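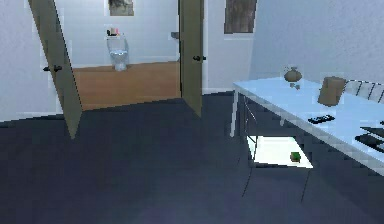

Does a higher gram weight mean a warmer sweater? Weight tells you how much yarn was used, and warmth depends more on how much air the knit holds.

Keep that in mind when you read the Faltell lookbook for next session. It calls a 248 gram cotton pullover "winter ready." Ready for whose winter? The fabric spec is on page 7, and I'd read it before the copy. 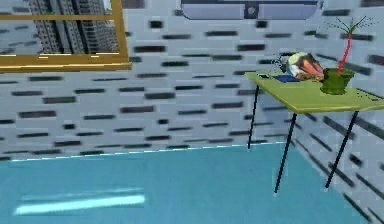 Yellow window frame with high-rises outside

Fiber claims. Grimoneo sells a "wool blend" that is 60 percent acrylic. Legal, probably, but the word wool is doing a lot of work on that hangtag. Compare the care label.

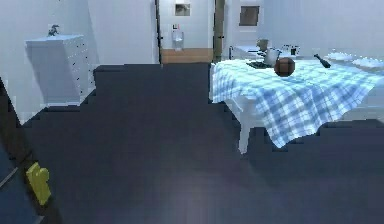

Trultham goes further and says its cardigans resist pilling for 2000 wears. Who wore them? Bendik Forsberg's reading defends rub tests as a stand-in for real use. I'm not convinced, and you should come with an opinion.
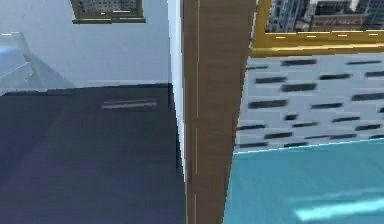

The same goes for "timeless." Nygård used it for a cropped turtleneck in March and marked it down by summer. Bring one label from your own closet, with the fiber content readable.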